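Before the Season Opens: Screening Room Safety Checklist, With Comments

By Damian Tokarz
September
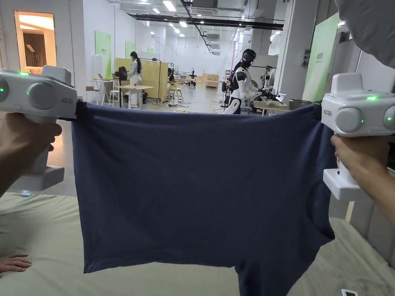
The series nights start again this month at the Mendcombe, and the walk-through has to be signed before the doors open for the first one. Most of the list is the same as last season. The comments are mine, made on the walk-through, and they say what was found and what still has to be done. Items marked OPEN need another look.

The season is a full run of the Zellilar serial, two episodes a night with a break between them. That matters for the checklist in two ways. People stay longer than they do for a single feature, and everyone gets up at the same time in the middle.

ENTRANCE AND LOBBY

1. Front doors open fully and stay open on their holders.
OK. The left holder is stiff. Push down with your foot until it clicks.

2. Floor mats flat, no curled edges.
OPEN. The long mat by the ticket counter has lifted at one corner. Taped for now. Replace it.

3. Capacity sign posted and readable from the counter.
OK. The limit is 400 and includes staff. Count tickets and passes together when you check it. Last spring the pass holders were left out of the count on two nights.

4. Poster stands clear of the path to the doors.
FIXED. Two stands for Zellilar were in front of the side door. Moved to the wall next to the water fountain. Please leave them there, even when the distributor sends bigger ones.

5. Line for the snack counter does not cross the stairs.
OK with the rope in place. At the break the line doubles. Put the second rope out before the first episode ends.

AUDITORIUM

6. Aisle lights working, both sides.
OPEN. Three out on the right aisle, rows F, K and L. Bulbs are ordered. No seating from row K back on that side until they are in.

7. Seats bolted down, no broken arms or exposed springs.
Mostly OK. F11 rocks. C4 has a split seat pan. Both are tagged and blocked in the ticketing system.

8. Exit signs lit with the house lights off.
OK. Checked from the front row, the back row and the balcony rail.

9. Exit doors open with one push from inside.
Rear left OK. Rear right OK. The door beside the screen sticks at the top and needs a shoulder. OPEN. This has to be planed before opening night. I will not sign with it like this.

10. Wheelchair spaces clear and level.
OK. The folding chairs stored in the left space were taken back to the closet. The left space is for wheelchairs on every night, including nights when none are booked.

11. Balcony rail solid, no movement at the posts.
OK. Tested each post by hand.

12. Curtain and screen masking treated for flame, certificate on file.
OK. The certificate is in the blue folder in the office. The side drapes were cleaned over the summer, so I asked the cleaner for a letter saying the treatment was renewed. Received and filed.

PROJECTION BOOTH

13. Extinguisher in place, tag current, pin sealed.
OK.

14. Vent fan running, filter clean.
Filter changed. The old one was gray all the way through. Write the change in the booth log each time. The last entry before mine was from winter.

15. Lamp hours under the limit.
Reads 1,895. Our cutoff is 2,570. Enough for the serial but not for the holiday program after it. Order the lamp early, the supplier was slow last time.

16. Cables covered or tied, nothing across the step.
FIXED. The audio line was loose across the booth step. Tied to the rail.

17. Booth door closes and latches on its own.
OK.

SOUND AND PICTURE

18. Sound level checked at the middle seats and in the front row.
OK, with a note. The second episode of Zellilar is mixed much louder than the first. There is a long storm at the start, and in the front row it was uncomfortable. Bring the fader down during the break. Ostrowski has the setting written on the booth card.

19. Flashing light notice posted where needed.
OPEN. Episode five has a train sequence with strobe effects that runs for more than a minute. The notice has to be at the ticket counter and on the door, and it should be read out before the episode. We have the door sign only.

20. House lights come up to half within a few seconds from the booth and from the back wall switch.
Booth OK. Back wall OK, though the label has worn off. New label made.

EMERGENCY

21. First aid kit full.
FIXED. Out of large bandages and cold packs. Restocked from the Tremville Street pharmacy, receipt in the office.

22. Emergency lights hold for 60 minutes with the power cut.
OK. Ran the full test in the afternoon with the building closed. All units were still on at the end, the lobby one dimmer than the rest. Check that battery again at midseason.

23. Ushers know the announcement and their door.
Not done yet. Two new people start this month. They need to walk the route once with the lights on and once with them off. Half an hour before opening night is enough.

24. Meeting point agreed and not blocked.
OK. Still the far side of the parking lot by the bike rack. The restaurant next door has put planters near the fence, but there is room to pass.

STILL OPEN

Items 2, 6, 9 and 19. Item 23 to be done by the ushers' first shift. Items 9 and 19 hold up the sign-off. With the mat taped and the seats blocked, the other two can wait for parts.

I will go around again at 4 p.m. on the day of the first show. If you close an item before then, write it on the sheet in the office with your initials and the time. Please don't only tell me in the lobby.

Related
Zellilar: what to expect from the first two episodes
Season passes and how to swap a night
Getting to the Mendcombe by bus
Notes from the spring short film program
Snack counter prices this season

Contact the Mendcombe office | Copyright Mendcombe Screening Room | Back to top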